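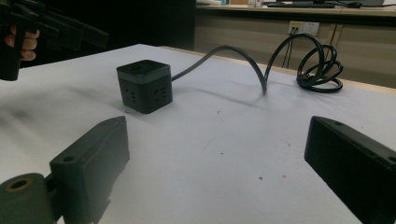

DRELLSTEAD, July 17, 2026 – Older adults who have trouble hearing speech in noisy places are more likely to fall than people of the same age with good hearing, according to a study released by the Granström Institute for Healthy Aging.

The study followed 1,707 adults age 65 and older in Drellstead and nearby towns for seven years. None of them used a hearing aid when they joined. Each person took a standard tone test and a second test that asked them to repeat short sentences played over background noise. They then reported any falls in a monthly mailed diary.

Over the course of the study, 430 people had at least one fall that needed medical care. Falls were more common among those who scored poorly on the speech test, even when their results on the tone test were in the normal range. The link held after the researchers took into account age, sex, eyesight, blood pressure medicine and past falls.

The study does not show that poor hearing causes falls. People who struggle to follow speech may also have changes in balance or attention that the tests did not pick up. The inner ear plays a part in both hearing and balance, and the research team did not measure inner ear function directly.

Another possible reason is effort. A person who is working hard to follow a conversation may pay less attention to a curb, a step or a wet floor. The diaries asked what people were doing when they fell, and those answers are now being coded for a separate paper.

Hearing loss that came on slowly was often missed. Many participants with low scores on the speech test said at the start of the study that their hearing was fine for their age.

The institute recommends that clinics ask older patients whether they find it hard to follow talk in a restaurant or at a family meal. Patients who say yes should be offered a hearing test and a simple balance check, such as standing up from a chair and walking a short distance. Anyone with sudden hearing loss should see a doctor right away.

A follow-up trial called Nuken will begin in November at the institute's clinics in Drellstead and Gitura. It will enroll 500 adults with untreated hearing loss. Half will be fitted with hearing aids at the start and half will receive them a year later – both groups will keep fall diaries throughout. There is no charge to take part.

People who want to join the trial can ask for a screening form at either clinic. The full study report and a plain-language summary are available from the Granström Institute's press office.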